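Trandham Workshop: The Collari Build in Pictures

We've been at this since April and I still grin every time I walk in! Collari is our two-armed robot, put together at the shared workshop on Fultarby Lane, evenings mostly, with whatever bench space is free. I've been meaning to put up a proper gallery page for ages, and this is the start of it. More pictures will go up as I sort through them (there are a lot, and plenty of them are blurry).

A bit of background for anyone new. The first version was a single arm on a clamp, and it could just about push a mug across a table. Great fun, but it couldn't reach anything lower than the tabletop, so for version 2 we started over with a body, a pair of arms and hands with real fingers. The fingers are my favorite part of the whole thing. I could watch them open and close all night.

Parts bill so far is $1549, which sounds like a lot until you see what the hands alone would have cost us new. We bought a bag of 1000 small screws at the beginning and I'm pretty sure half of them are in the carpet.

The control software is our own and we call it Quaye. It started as 50 lines that moved one joint back and forth, and it has grown into something that can run both arms at once, slowly. Slowly is good! You get time to see a cable go tight before it pulls out, and you learn a lot about how a shoulder wants to move when you let it take its time.

Pictures from the wrist are the ones I get asked for most. From down there you see the underside of everything: connectors, grille, collar joints, all the bits you never look at when you're standing in front of the robot. I love that view. It's also handy for checking the plugs without getting down on the floor with a flashlight.

Next on the list is a neater cable route through the elbows, and then we want to try handing things from one arm to the other. If you're a member at Trandham, come by any evening the lights are on and have a go at driving it. Click the picture for the full-size version.

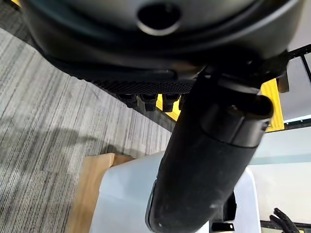
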